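Fabric cover on a workbench – good idea or daft? And what to do with the cables underneath

Posted in Workshops and Sheds

Badmont_Bev

Hello all! I've finally got a proper bench set up for sorting and fitting small metal parts (gears mostly, I mend old clockwork and a bit of everything else) and I'm so pleased with it that I keep going in just to look. The top is covered in grey fabric. Small parts don't skate about the way they did on my old bare top, and they don't ping off onto the concrete every five minutes, and it's so much nicer to lean on!

Two things are bothering me though. The first is wrinkles. I smooth the cloth down and by teatime it has gone into creases again, always slanting the same way. The second is what's going on down below.
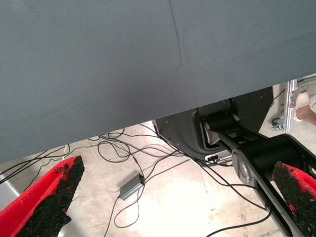 Cables on the floor under the bench

They're all thin black ones, so following one from end to end is a proper puzzle. I've got 37 reusable ties in a drawer and a length of Ekby trunking I bought in January and never opened. Do I fix the trunking to the floor, to the wall, or to the bench itself? The floor is plain concrete with a few old stains, and I'd love to be able to sweep it in one go.

Also, is there a better fabric than the one I've got? I don't know what mine is, it came off a roll end.

Jytte Nørgaard

Oh, I love a covered bench, well done! I've had mine that way for years and would never go back.

Wrinkles first. Yours always slant the same way, which tells me the cloth is being pulled harder at one corner than at the one opposite. Take it all off and start again from the middle of each long side. Fix the middle of the front, then the middle of the back, then the two short sides, and only then work out towards the corners, a little at a time, swapping sides as you go. Do the corners last and fold them like a parcel. If you just drape it and let it hang, it will creep every time you lean on it, and no amount of smoothing will help.

Leave it lying flat overnight before you fix it, too. A roll end has a memory! A warm iron on the back helps, but try a scrap first if you don't know what it's made of.

For gears I like a plain, tight weave in mid grey.
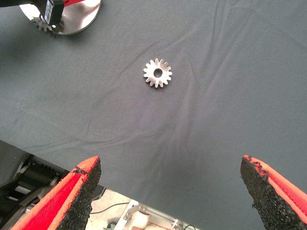 A silver part shows up well against it, you can see the teeth without squinting, and your eyes don't get tired the way they do with white. Avoid anything with a pile. Felt is lovely to touch but it sheds, and the fluff finds its way into every bore and tooth you own. I bought a very smart green felt once and spent a whole winter picking it out of things with tweezers. The stuff I use now is sold as Cabrera cloth at the upholstery place in Hostenmont, and I got a piece 2000 mm long, which did the bench with plenty to tuck under.

One more tip – keep a shallow metal dish or plate on the cloth for the parts you've finished with. Then anything lying loose on the fabric is still to do. It saves me such a lot of muddle!

Cables I'm less good at, someone else will have to help you there.

tom_in_the_lean_to

just use the ties. bunch everything together, job done. mine's been like that ages and it's fine

HobbyShedPat

I'd go a bit further than Tom, because one fat bundle is a nuisance the first time you need to take a single lead out of it (ask me how I know!).

Unplug the lot before you start. Switch off, pull every plug, and lay the cables out straight on the floor side by side. Put a scrap of masking tape on both ends of each one and write what it's for. It takes twenty minutes and you'll thank yourself for years. Anything that has nothing at either end goes in a box.
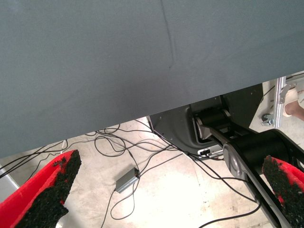
Trunking goes on the bench, in my view, along the underside at the back. On the floor it collects swarf and you trip on it, and on the wall it's no use the day you want to pull the bench out. Check how thick your top is before you choose screws, so they don't come up through that nice cloth. If you've got equipment where several leads plug in low down, like the small black connector block with the white label at the foot of an arm, leave a loose loop there before the cable goes up into the trunking. A plug that's being tugged sideways all day will work loose sooner or later. The same goes for anything with joints that move: set it to its furthest reach, see how much slack it needs, then add a hand's width and tie it there.

Hook-and-loop ties every couple of hand spans are plenty, done up so you can still slide a finger under. 37 should see you through with some to spare.

Then sweep, and please do post how it looks afterwards!

Badmont_Bev

Thank you all so much! I've had the cloth off this morning and Jytte is quite right, one corner was pulled in much further than the rest. It's lying flat on the spare bed now. Masking tape is on the shopping list, and I'll do the cables while the top is bare so I can see where the screws are going.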